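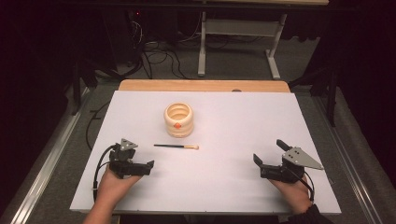
Figure 3. The demonstration station in use, with the two hand-held grippers, the cup and the paintbrush on the white work board.

3.2 Station set-up and upkeep

The station is a wooden table with a white rectangular board laid over most of its top. Tasks are carried out on the board, and the same board is used for every task in the set. In the painting task (Figure 3) the operator works with one gripper in each hand. The cup, a ribbed cream-coloured one, stands near the middle of the board, and the brush is laid flat in front of it.

Both grippers are of the same design, which we call the Skiltix pair. Each has two black fingers and a grey triangular plate on top. The plate is the part we check most often. If it shifts on its screws, the recorded position of the fingertips no longer agrees with where they are, and the error is hard to spot later in the data. The screws are tightened at the start of each session and the fingers are then closed on a steel gauge block 10 mm wide. A gripper that reads more than half a millimetre out is taken off the station and calibrated again.

Each gripper has its own cable. In the first weeks the cables were the main cause of lost recordings. They were taped along the forearm, and the pull on the connector when the operator reached across the table was enough to break contact for a moment. We removed the tape in June and let the cables hang from the grippers with a loop of slack. Of the 1,055 recordings made before the change, 43 had gaps in the gripper signal. In the 636 made after it there were two, both traced to one worn connector - this was replaced by Suqin Lu on July 15, 2022.

The fingers wear more slowly than we expected. We change them after around 2,000 grasps, or sooner if the gripping face has gone smooth. Thin round objects such as the brush handle show the wear first, as they begin to roll when they are lifted. New fingers are always fitted to both grippers together, and the gauge check is repeated before any recording is kept.

The board is wiped with a damp cloth between tasks and left to dry. Paint marks are cleaned off the same day. Spare fingers, plate screws and one complete gripper are kept in the Plukmont store next door, so that a fault in either gripper costs no more than a few minutes.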